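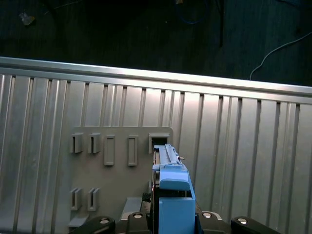
How to Put Up a Clip Plate on a Ribbed Metal Panel (and What to Skip)

Shares: 100 | Comments: 3

Ribbed metal panels look like the easiest thing in the world to hang a clip plate on. The people who sell the plates certainly say so. I have my doubts, and after putting up a few of them in my own workshop I'd like to talk you out of some of the usual advice.

The plate I mean is the flat gray sort with rounded upper corners, U-shaped clips on the left, a couple of raised tabs, and a square bracket at the end of the row. You'll find similar ones under a lot of names. I've bought from Stoltex and from Custell and couldn't tell you which was which once they were up.

Step 1. Look at the panel before you buy anything

A fluted surface isn't flat. A plate lying on it touches the high ribs and nothing else. Any adhesive pad that promises to hold "on all metal surfaces" is only holding on the ribs it can reach. Lay a straight piece of scrap across the flutes and see how many it touches. If one rib stands lower than its neighbors, move over.

Step 2. Clean only what you'll use

The packet will tell you to degrease the entire panel. I never have. Wipe the ribs behind the plate with rubbing alcohol, go down into the grooves with a cotton swab where the screws will land, and leave it at that.

Step 3. Don't trust the top rail

If your panel has an aluminum rail along the top, you'll be tempted to measure down from it. Put a level on it first. Mine wasn't true, and I had two screws in before I noticed. Hang a weighted string from the rail and use that for your vertical, then mark the horizontal with a square.

Step 4. Screws, and fewer than you think

Self-tapping screws go through the plate and into the ribs, never into the valleys. A screw over a valley pulls the plate in and bows it, and then the clips open up on one side. Start with two at the top. Check that the plate still sits flat, then add one at the bottom. The Udik kit comes with a whole bag of them. Save the rest.

Run the driver slowly. Thin metal strips out fast.

Step 5. Load the clips

Push one thing into each clip and leave it overnight. If it has slid down by morning, the clip is too wide for it, and no amount of pinching will help for long. I've seen claims of up to 500 grams per clip — I wouldn't hang anything near that on a narrow slot. The square bracket is better for whatever has a handle or a stem that can go into the opening.

The flat tabs I mostly leave alone. Some people label them. Fine.

Step 6. Deal with the cables last

Loose cables on the floor behind a panel will get caught in something sooner or later. Loop each one separately and tie it with a hook-and-loop strap. The Tzavaras cable channel is sold for this job and I took mine down by February. It didn't like the ribs either.

3 comments

Lachlan McPhee
I used the adhesive pads on a panel just like this and they've been up a good while with no trouble. Maybe yours was greasy?

Monique Jacquet
Thank you for the part about valleys! I bowed mine exactly that way and blamed the plate. Do you drill pilot holes first or go straight in?

Gaëtan Fleury
@Monique I drill a small pilot, it keeps the bit from wandering off the rib. Agree with the author about the string, though I'd use a level with a magnet on it if the panel is steel.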